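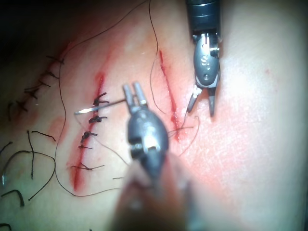
Slide 1. Wrist camera view, suture pad, two instruments, three incisions.

Title: Looking after a two-arm suturing cell. Skilholm bench, Clarano pad fixture.

Leave the slide up while people sit down. Point out the left incision (closed), the middle one (partly closed, needle lying across it) and the right one (no knots yet). The camera rides with the lower instrument, so that wrist always sits large and soft at the bottom. Focus is set for the pad. Do not refocus on the wrist.

Slide 2. Mounting the pad
Pad goes into the Clarano fixture with the long side against the stop. Two clamps, finger tight, then a quarter turn. Overtightening bows the pad and the arm reads the middle as high. We lost most of a morning to this at Pudthorpe before anyone put a straight edge across it.
Fixture height is checked with the gauge block, jaws closed, both arms in turn. If the two readings differ, redo the arm base before touching any software offset.

Slide 3. Jaws and wrists
Wipe down after every pad. The stain fluid dries in the hinge and the first symptom is a jaw that closes late. Lint-free cloth, distilled water, then air. No oil at the pivot.
Check the pivot screw by eye and the jaw gap with the feeler. Log both on the Rivera sheet.
Instruments come off at 200 cycles for a bench check, whatever they feel like. Our oldest wrist has done 1,375 and is now kept for training only.
Question that usually comes up: can one arm be changed and the other left? Yes, but run the full calibration on both.

Slide 4. Thread and offcuts
Go back to slide 1 for this. Loose black pieces at lower left, long fine thread wandering across the pad. Thread under a jaw gives a false grip signal. Thread round a wrist can stall the roll axis.
Clear offcuts with the arms parked and the drives off. Tweezers, never the instrument jaws. Needles go in the magnetic tray and are signed back in.

Slide 5. Calibration
Warm up first, nearly 4 minutes on our drives. Touch off on the fixture pins, not on the pad. Repeat. If the second pass disagrees with the first, look for a slack cable before running it again.
Camera bracket: one dowel, two screws. After any knock, redo the camera-to-wrist step as well. Skipping it shifts the needle pick-up to one side and looks exactly like a worn jaw.

Slide 6. Open items
Cable tension still set by feel. Want a proper gauge by March.
Spare fixture at Pudthorpe has a different stop height. Label it.
Leave time for the cable question, then hand round the old wrist.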